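Callville Technical Reports
25 December
By the simulation review desk, Wasilewska Institute

4.2 Camera coverage in the Callville household package

The second product under review is the Callville household package, a licensed set of simulated rooms sold together with a two-armed robot model and a recording service. The buyer supplies a task list and receives rendered views and joint records for each run. We licensed the base tier in May and requested 305 runs, of which the first 100 were used to settle the settings described in Section 3. All runs reported in this section use the settings shipped by the vendor, with no change to camera mounts or lens values.

The vendor's manual lists body views and gripper views as separate options. We took both. The question for this section is how much of the work area remains usable in each, given that the robot's own parts take up a good share of every view. Figure 3 gives views from a single room.

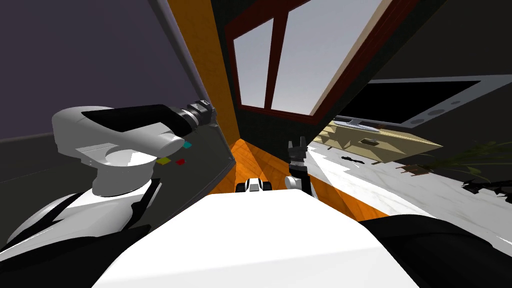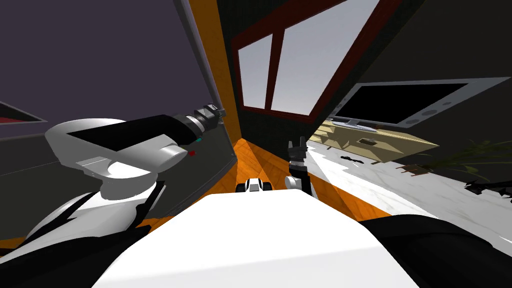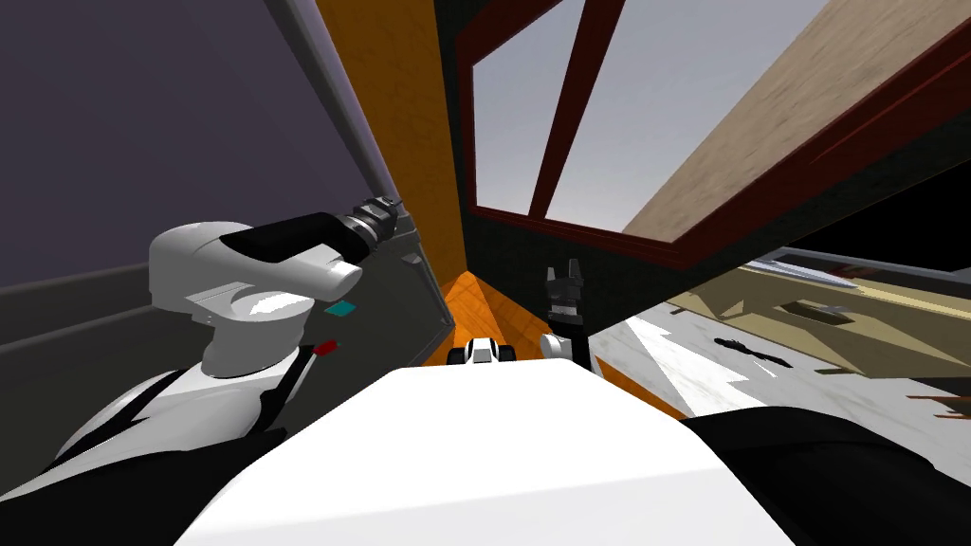
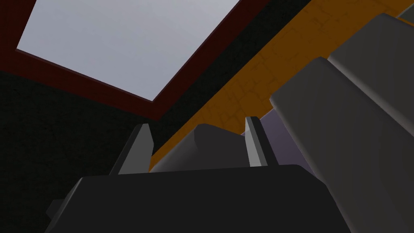

Figure 3. Rendered views from the Callville package, one room. The first three show parts of both arms and the white body; the last is a close view of the gripper fingers and a gray object between them.

Self-occlusion was scored by hand on a three-point scale. A score of 1 means that the target and the nearer gripper are both in clear view, 2 means that one of them is partly hidden, and 3 means that the target cannot be located without reference to another view. Two raters worked separately and met only to settle differences. Most of these concerned small objects on the floor near the edge of the torso, where a slight change in body pose moves a target from a score of 1 to a score of 2.

The body views carry the room layout well. Doorways, windows and large furniture can be matched between runs, and the strong tilt of the view does not prevent this once the mount angle is read from the record. Their weak point is depth close to the torso. The wide body plate hides the floor directly behind it, and a buyer who intends to train on floor-level pickup should budget for the gripper option as well. The vendor sells the two as a bundle, although the order form does not make this clear.

The gripper views have the opposite balance. Finger spacing and object pose are easy to read at short range, but the background gives little help in placing the hand within the room. Surfaces are flat-shaded, and cracked or mottled textures on large panels can be taken for real edges by a simple edge detector. We had to mask these by hand for the contour test in Section 4.3.

Compared with the Nernau kit (Section 4.1), the Callville package took less effort to install and more effort to read. Nernau ships a plain text record for each run – Callville uses a packed format that needs the vendor's own reader. The reader is stable, but it drops the mount angle when files are exported in bulk. We reported this and were given a patched version, which was used for all later exports. The scores were not affected, as they were made from the original files.

Related reports
Jekodville arm controller: setup and limits
Nernau kit: record format notes
Contour tests on flat-shaded rooms
Licensing terms for simulated interiors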